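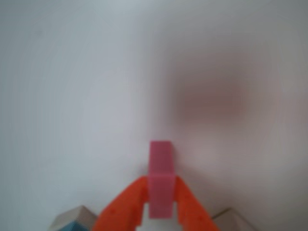
A pink block held between two orange gripper fingers.

Brundcombe and Futton open joint repair fund for rural school libraries

2026-03-06

Brundcombe, a nonprofit supplier of reading materials to small schools, and Futton, a shelving and book repair company, have signed an agreement to fund the restocking and physical repair of school libraries in rural districts. The agreement covers 28 schools in its first phase and runs for two school years. Applications for the remaining places in the second phase open on the date of this release.

Under the agreement, Brundcombe supplies books and cataloging software. Futton supplies shelving, repair materials and technician hours at cost. Neither organization charges the participating schools for goods delivered under the program. Schools are responsible for providing a dedicated room, a power outlet for the catalog computer and one staff member with scheduled library hours.

The program is limited to schools with enrollment of 300 students or fewer. Schools above that limit may request the printed repair manual and the cataloging guide, both of which are supplied free of charge, but are not eligible for shelving or book deliveries.

Scope of the first phase

Each school in the first phase receives a collection survey before any new stock is ordered. The survey records the title, format, reading level and condition of every item on the shelves. Items are then sorted into those that stay in circulation, those that can be repaired and those to be withdrawn. Surveys for the first group of schools were completed in February, and the results have been returned to the schools for comment.

Repair work is carried out on site where possible. Common work includes reattaching covers, replacing spine labels, and tightening loose hinges with adhesive. Books that need resewing are sent to the Futton workshop and returned within 45 days. Books with mold are not repaired and are not accepted at the workshop.

New stock is selected from a list agreed with each school. The list is divided by reading level and includes fiction, nonfiction, reference and dual-language titles. At least half of the titles in each delivery are chosen by the school's own staff and students. Where a school has no preference for a category, Brundcombe fills it from its standard list.

Shelving and layout

Shelving is delivered flat and assembled by Futton technicians. The standard unit has five adjustable shelves and is fixed to the wall at two points. Lower units are available for rooms used by younger readers. Schools with solid plaster or block walls should say so on the application form, as different fixings are needed and these must be ordered ahead of the visit.

Each school receives a layout drawing before delivery. The drawing shows the position of the units, the circulation desk, the return box and the clear route to the door. Changes to the drawing can be made up to two weeks before delivery - later changes may move the school to the next delivery round.

Cataloging

The catalog runs on Pukeck, a records package maintained by Brundcombe and licensed to participating schools at no cost. It stores loans, returns and holds, and works without a network connection. Records can be exported as plain text at any time and remain the property of the school. Schools that already use another catalog may keep it, provided it can export a list of titles and item numbers.

Staff training takes one day per school and covers loans, overdue notices, adding new items and the yearly stock check. A second visit is made during the following term to correct records and answer questions. Training materials are available in English, Spanish and Polish. The Polish materials were prepared with the Śliwiński Reading Center, which will also review the dual-language list each year.

Funding

The first phase is fully funded from the reserves of Brundcombe and a matching contribution in goods and labor from Futton. Funding for the second phase is nearly complete. The two organizations will publish a joint statement of costs at the end of each school year, showing spending on books, shelving, repair, travel and training as separate lines. Administrative costs are capped at 5 percent of the cash budget.

Donations toward the second phase can be assigned to books or to shelving, but not to a named school. Donated used books are not accepted under this program - the cost of sorting and shipping them is higher than the cost of buying new copies from the agreed list.
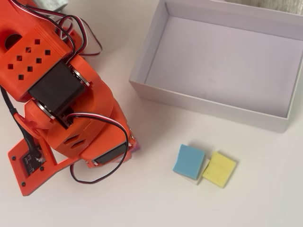
How to apply

Applications are made on a single form, available from the schools page of the Brundcombe website or by mail on request. The form must be signed by the school principal and submitted with a floor plan of the library room. A hand-drawn plan is acceptable if the wall lengths, doors and windows are marked.

Applications are reviewed in the order received. Schools will be told in writing whether they have been placed in the second phase, placed on the waiting list or found ineligible. Schools on the waiting list do not need to apply again.

About Brundcombe

Brundcombe is a nonprofit organization that supplies books, catalog software and staff training to small schools.

About Futton

Futton manufactures library shelving and operates a book repair workshop serving schools and public libraries.

Press contact

Press Office, Brundcombe. Requests for the survey method, the standard shelving drawings or the catalog export format should be marked "School Libraries."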